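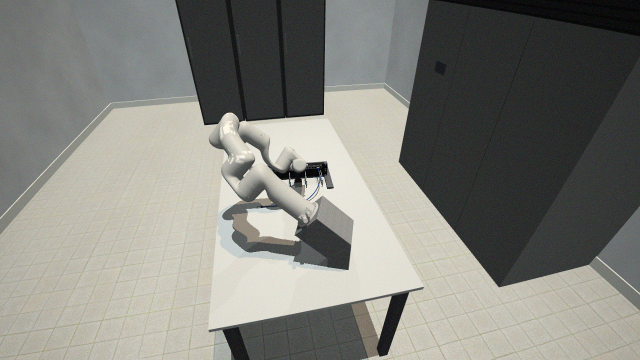

## Jultbridge long table — white top, black legs

Page updated 2024-01-31. Prices on the Sanitz sheet are the old ones, ignore those. Ring or email for current.

Long rectangular table for workrooms, sewing rooms, packing, craft halls, school back rooms. Off-white top, smooth. Black legs, square section. Flat packed, you put it together.

Replaces the old Thorlacius trestle we used to carry. Still get asked for that one every week. It's gone, sorry. The Jultbridge is heavier and doesn't rock when you lean on the end of it, which was the main complaint with the trestle. Costs more. Worth it if the table is staying put. If you need to fold it away every night, get something else.

### What you get

- top, one piece, off-white
- legs, black, with feet
- crossrails and all bolts
- hex key (use your own if you have a decent one, the one in the box is soft)
- spare feet, two

Not included: castors, drawers, power strip, screens. Castors don't fit the standard leg at all, please stop ordering them for it. There is a castor leg coming in March, colour to be confirmed but likely the same black.

### Top

25 mm thick. Wipes down with warm water and a bit of dish soap. Tailor's chalk comes off, pencil comes off. Ballpoint mostly. Permanent marker needs metho and a bit of patience, test it underneath first. No scourers, no cream cleaner, it takes the shine off and you can't get it back.

Don't cut straight on it. Use a mat. Rotary cutters will mark it the first day and we don't cover that.

Irons — put a wool pad or a folded blanket down. Hot iron straight on the top leaves a ring. Same goes for a glue gun.

The off-white shade varies a little from batch to batch. Two tables side by side, order them together and say so in the notes, we'll try and pull them from the same pallet. Adding one a year later, expect it to look slightly different. It evens out a bit with use.

### Legs and feet

Feet screw up and down, 10 mm of travel. Good enough for most tiled or concrete floors. Old timber floor with a proper slope, you'll want packers as well.

Level it once the table is where it's going to live. Not before. Dragging it with the feet wound out bends the thread and then you're buying feet.

Rubber pads on request for lino. Felt ones too but they get filthy in a workshop.

### Putting it together

Two people. You can do the legs on your own but not the flip.

1. Blanket on the floor, top face down on it.
2. Rails on first, bolts finger tight only.
3. Legs next. Also finger tight.
4. Check it's square, then go round and tighten everthing.
5. Flip it, one person each end. Lift, don't roll it over onto the legs.
6. Level the feet.
7. Nip the bolts up again after a week or so. People skip this one and then ring us about a wobble.

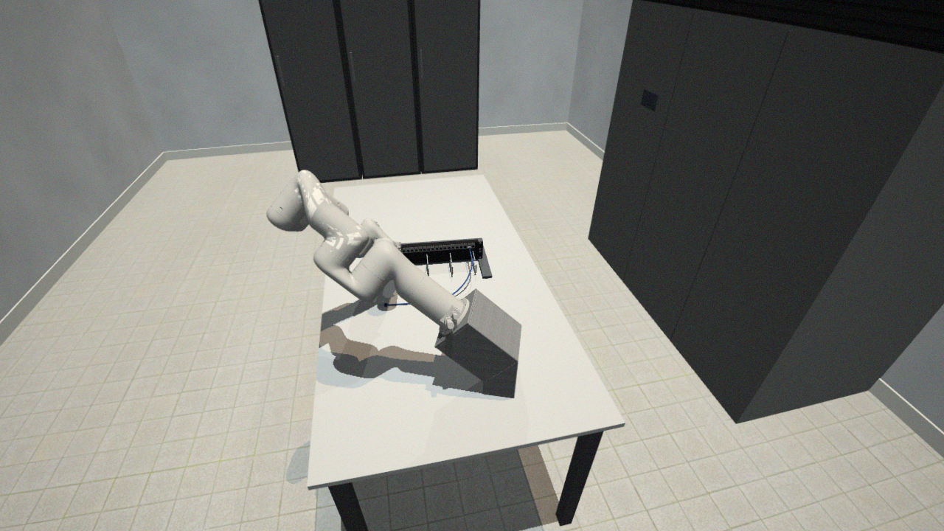 *White top and black legs, on a tiled floor.*

### Delivery

Comes on a pallet, kerbside. Driver won't bring it up stairs. Lead time 22 working days if it isn't in the warehouse, quicker if it is. Ask before you pay if timing matters.

Measure your doorways. And the corner at the end of the hallway. The top is one piece and it does not bend. Lifts are the usual problem, most small office lifts won't take it upright. We can't cut a top down once it's been finished — if you need it shorter tell us at order time and allow extra.

Check the carton before signing. Corner damage has to go on the driver's docket or the freight company won't look at it. Take a photo as well.

### Matching bits

Jurkoreo stool fits under it, with or without the back. Jurkoreo shelf unit is a cooler white, so not a perfect match but close enough in a workroom. Clamp lamps are fine, jaw needs to open to over 25 mm obviously. Put some card under the jaw.

Vices: no. The top isn't made for that sort of load on one edge. Get the timber bench.

### Warranty

Two years on the frame, bolts and feet. Top is covered for lifting and warping, not for scratches, burns, cuts or dye. Fabric dye in particular, we've had some purple ones back and theres nothing we can do.

Keep the receipt. Batch sticker is under the top near one of the legs, we need that number for spare parts, so copy it down before the flip.

### Returns

Unopened, fine, you pay freight back. Opened but not assembled, call first. Assembled, only if it's faulty. Seconds are sold as is, pick up from the Sanitz yard only, no holding without a deposit.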